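Week 5 handout: Setting up a shared robot workspace
Course notes, Vida Lab Methods. Revised Apr 24, 2022

Read this before your first table session. The rules apply to every arm on the floor, whether it is running a program or being guided by hand.

1. Before power-on

Check that the emergency stop is within reach of the person who will be watching the arm. Press it once and confirm that the controller reports a stop. Write the result in the log, even when nothing is wrong.

Set the speed limit to 200 mm per second for any new task. It may be raised only after 50 cycles without a stop or a dropped item.

2. Laying out the table

Put down the target container first, then everything else. Leave bare table on the side where the gripper will open. Two containers that touch will be treated as one obstacle by the Clornix planner, and it will refuse most side approaches.

Clear plastic needs extra care. Depth sensors often read through it or return the wall behind, so the measured edge may be off. Enter the size of a see-through bin by hand – do not rely on the scan.
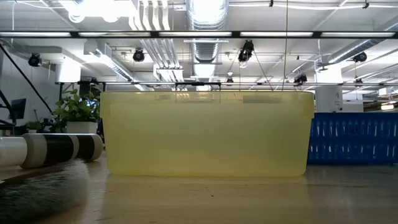

Fig. 2. Translucent yellow bin with open table between it and the blue slotted crate.

Glossy tabletops cause a related problem. A reflection under the bin can be picked up as part of the object, and the planner will then place its base too low. Compare the base height with the table height before the first run. A difference of more than 5 mm means you should calibrate again.

3. During the run

One person watches, one person types. The watcher does not use a phone or step away. Hands stay out of the work area until the arm has stopped and the controller shows "hold" – a pause between moves does not count as a stop.

4. Afterward

Park the arm, save the log under your group number and return containers to the rack. Faults go on the Zusudden form, with the program name and the cycle number (for instance, "stopped at cycle 137").

For next week: read sections 1 and 2 of the Brillik operating guide and bring a sketch of your table layout.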